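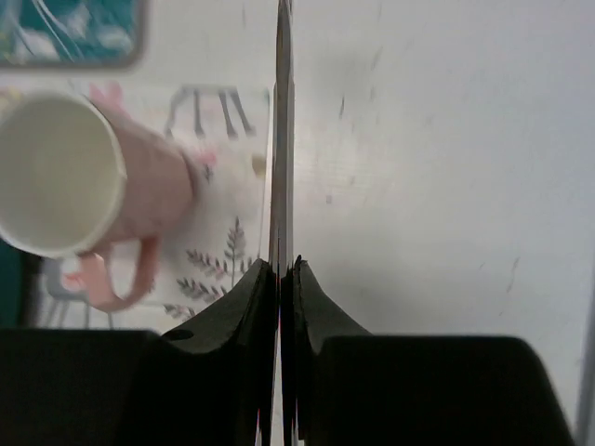

Mei Brannigan puts the stiffness gain at 8 percent over the original shell, measured with the doors hung and the windshield bonded, and expects the figure to hold once the roof aperture is trimmed to its final size.

Ringate has completed the body structure for the Potton, a two-seat coupe built on a 1974 donor chassis. The car will move to paint in September. Road testing follows after final assembly.

The Potton keeps the donor's wheelbase and front firewall. Everything behind the door opening is new. The rear floor has been replaced with a folded steel panel, seam welded along both sills and plug welded at the crossmembers. A tubular hoop behind the seats ties into the rear shock towers through 6 bolted brackets, which can be removed for access to the fuel tank.

Power comes from a naturally aspirated inline engine rebuilt by Väisänen. Output on the dynamometer was 227 horsepower at the crankshaft, with the production exhaust and air filter fitted. The engine sits lower than in the donor car, on revised mounts, and required a shallower oil pan with an added baffle on the pickup side. The cooling system uses a crossflow radiator and a single electric fan. The mechanical fan and its shroud have been deleted.

Drive goes to the rear wheels through a manual transmission and a limited-slip differential. The driveshaft is a one-piece unit, shortened and rebalanced to suit the new engine position.

Suspension parts are supplied by Parnia. The front end has double wishbones with adjustable upper arms. The rear keeps a live axle, now located by four trailing links and a Panhard rod. Dampers are adjustable for rebound only. Spring rates have not been finalized and will be set during road testing.

The roof panel lifts out in one piece and stores upright behind the seats. It is held by two over-center latches at the windshield header and a pair of locating pins at the hoop. An early version with a center latch was dropped after wind noise was recorded at highway speed on the test body.

Ringate will build the Potton to order. Customers may supply their own donor car, subject to inspection of the front frame rails and firewall. Cars with previous collision repair ahead of the firewall will not be accepted. Pricing and options will be issued separately when road testing is complete.

Media requests, including requests for technical drawings, should be sent to the Ringate press office.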